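About us

Hi, I'm Meenakshi Warrier, and I started Ellero after my own divorce, when I spent months nodding along in meetings to words I didn't understand (decree nisi, anyone?). I was already a family solicitor in training by then, so goodness knows how everybody else managed!

We're a small family law practice. We look after divorce, money and property, arrangements for children, and the agreements people make before they move in together. Braulio Serrano handles most of the pension and house questions and loves a spreadsheet more than is healthy. Iraís Zepeda is our mediator, and she's the one to ask for if you and your ex are still just about on speaking terms.

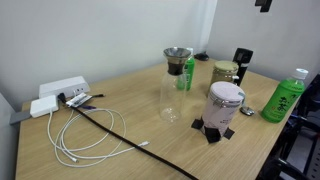 A white cable and power adapter on the table.

Your first chat with us is free and lasts 28 minutes. Yes, it's an odd number, it's how long mine took, and I've kept it ever since. After that we quote a fixed fee for each stage and put it in writing before you agree to anything. We've now helped more than 888 families, and plenty of them still send cards.
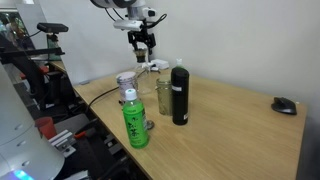

Desk by the wall, with the mouse at one end.

We don't do criminal work or immigration, but we'll happily point you to somebody who does. If you'd like to talk, ring or drop us a line and ask for Iraís or me. Evening calls are fine, just say so when you book.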